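Crate Handling on a Shared Bench: What We Built and What We Doubt
Term project report, workshop automation elective
Erick Odera and Trevor Fairclough
12 November 2023

1. Where this started

The proposal we handed in last May promised an arm that would clear parts crates off the bench in the Masia shared workshop while the members were at lunch. We wrote that sentence before either of us had tried to pick up anything with a two-finger gripper. The report below covers a smaller job. One arm, bolted to a pedestal at the back of a bench, has to find a plastic crate, take hold of it and set it down in a second base frame on the same bench. We did most of the work in simulation and a little of it on the real arm in the workshop, and the two sets of results do not agree very well.

We should say up front that Trevor still thinks a person with two hands is the right tool for this. Erick thought otherwise in the spring and has moved closer to Trevor's side.

2. The setup

The bench model was built from tape measurements taken over two evenings. We put in the table, the pedestal, the shelving behind it and the crates with their base frames. The shelving matters more than we expected. Our first bench model left it out, and the planner happily swung the elbow through the place where the shelf would have been. Once it was added, a lot of paths that had looked fine were thrown out.

Motion planning ran through Curkier, the planner the shop already uses for its router table loader. The gripper fingers were printed by Trevor at home on a Giltoneo printer, three versions in all. The first snapped at the root. The second was stiff enough but too thick to go into the handle cutout at any angle other than dead straight. Version three is thinner and has a rubber strip glued inside, and the glue lets go when the shop is cold.

3. Grasping

A crate handle is made for fingers that curl. Ours don't. We tried two ways of taking hold:

Rim grasp: one finger inside the wall, one outside, pinching the top edge.
Handle grasp: one finger through the cutout, then close.

The rim grasp is easier to reach and it works on an empty crate. With anything heavy inside, the crate tilts toward its far end and the fingers slide along the rim. The handle grasp holds better but needs the crate to be sitting square, and it puts the wrist low and close to the table. Several of the paths that Curkier called valid were a finger's width from the bench top. We did not run those on the real arm.

Neither grasp lifts a loaded crate cleanly with one arm. Our adviser suggested a hook. We think she is probably right, and a hook would make most of this section unnecessary.

4. Simulation runs

We ran 1,869 attempts in simulation with small random shifts in crate position. Of these, 1,506 ended with the crate seated in the target frame. That sounds respectable and we would ask the reader not to lean on it. The crates in those runs were empty, friction was set by guesswork, and nobody in a simulation leaves a clamp on the bench. We also counted a crate as seated if it was inside the frame at the end, even where it had dropped the last bit of the way. A stricter rule would give a lower figure. We wrote the rule before we knew better and ran out of time to score everything again.

5. Runs on the real arm

We did 28 runs in the workshop, all with an empty crate and all at low speed, with Erick on the stop button. We are not giving a success rate. The early runs used the second set of fingers and the later ones used the third, and twice we nudged the crate by hand between attempts and forgot to write it down. A percentage from that would look like evidence and it isn't.

The failures were mostly dull. The crate came down on the lip of the base frame and sat there crooked — the arm reported the job done and went home. It has no way of knowing otherwise. A cheap switch in the frame would catch this, and we should have fitted one before doing anything clever with paths.

6. What we would change

Fit the seat switch. Swap the fingers for a hook. Weigh a few real crates before guessing at loads. The Stojanovska handbook we borrowed from the shop shelf gives a whole chapter to fixtures before it mentions arms, and we skipped that chapter. 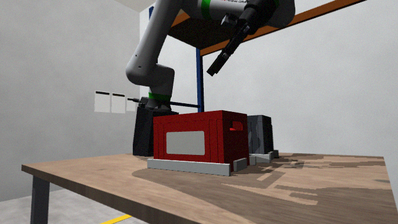 Would a heavier arm have solved the tilting problem?

Probably not by itself. The tilt comes from holding a loaded crate at one end, and a stronger arm would still be holding it at one end. A hook with a support under the crate, or a second arm, would do more for less money.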